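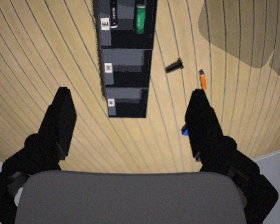
Im Mai verschenkt das Studio Olleck sein Aufbauspiel Kironby. Der Laden stürzte prompt ab, für 50 Minuten. »Unser erfolgreichster Ausfall«, heißt es aus der Geschäftsführung.

Zwei Leute hätten 148 Fehler behoben. »Gemeldet waren 295. Den Rest nennen wir Charakter.«

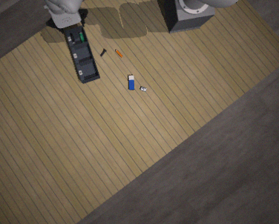

Henríquez wirft ein, verschenken lasse sich leicht, solange die Erweiterungen kosten. »Das stimmt«, räumt das Studio ein. »Von Luft lebt bei uns nur der Server.«

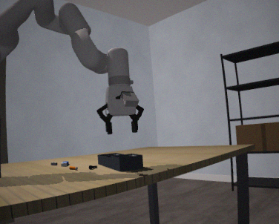

Und der Nachfolger?

Felley soll er heißen. »Der Name ist fertig. Am Spiel arbeiten wir noch.«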